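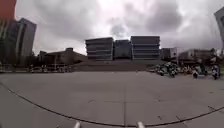

Hestwood Institute to Extend Evening Library Hours From May

Published 8 March 2025

The Hestwood Institute of Applied Studies will keep its main library open until midnight on weekdays beginning in May, following a review of study space carried out over the winter term. The change was approved by the Institute's academic board at its most recent meeting and will apply to all registered students, teaching staff and visiting readers who hold a valid card.

At present the library closes at eight in the evening from Monday to Friday. Students enrolled in the part-time programs have long asked for later hours, as many of them come to campus directly from work and have little time to use the reading rooms before closing. The review, led by Deputy Librarian Kevser Polat, drew on 627 responses to a survey sent to students in all departments. Most of those who replied said they would use the library after eight o'clock at least once a week if it were open.

"The request for longer hours came up in nearly every department, and it came up most often among students who are also working," said Ms. Polat. "We looked at which services people need late in the evening and which can reasonably wait until the next morning. The new schedule reflects that."

Under the new arrangement, the reading rooms on the ground and first floors will remain open until midnight, together with the computer room and the self-service loan desk. The special collections room, the map room and the staffed inquiry desk will keep their current hours. Readers who need items from the closed stacks in the evening should place their requests by 6 p.m. on the same day. Items requested after that time will be ready for collection the following morning.
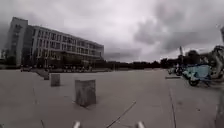 Two evening supervisors will be appointed before the new hours take effect. Applications for these posts are open to current library staff in the first instance, and any post not filled internally will be advertised on the Institute's employment page. Training for the new supervisors will cover emergency procedures, the loan system and basic support for readers using the computer room.

The Institute has also confirmed that weekend hours will stay as they are for the present. Nesrin Baysal, Director of Student Services, said that the survey showed less demand for late opening on Saturdays and Sundays, although a number of students asked for an earlier start on Sunday mornings. That request will be considered separately when the results of the first term under the new schedule are known.

Some practical matters remain to be settled. The library café, which is run by an outside caterer, is not covered by the board's decision and will continue to close at six. Discussions with the caterer on a limited evening service — hot drinks and packaged food only — are under way, and a further notice will be issued if an agreement is reached. Until then, readers may bring covered drinks into the ground floor reading room, but food is not permitted in any part of the library.

Bülent Ateş, who represents part-time students on the academic board, welcomed the decision and asked that the Institute also look at the timing of the last campus bus, which now leaves before ten. The board has referred the question to the transportation office. Students who travel by bus are advised to check the current timetable before planning to stay late.

The new hours will be reviewed after two terms. Entry figures will be recorded at the main doors each hour, and readers will be invited to comment through a short form at the loan desk. During examination periods the library will continue to publish a separate schedule, as in previous years.

Cards issued before the current academic year may need to be updated to work at the doors after eight o'clock. This can be done free of charge at the inquiry desk during staffed hours. Visiting readers should bring proof of address when they apply for the update.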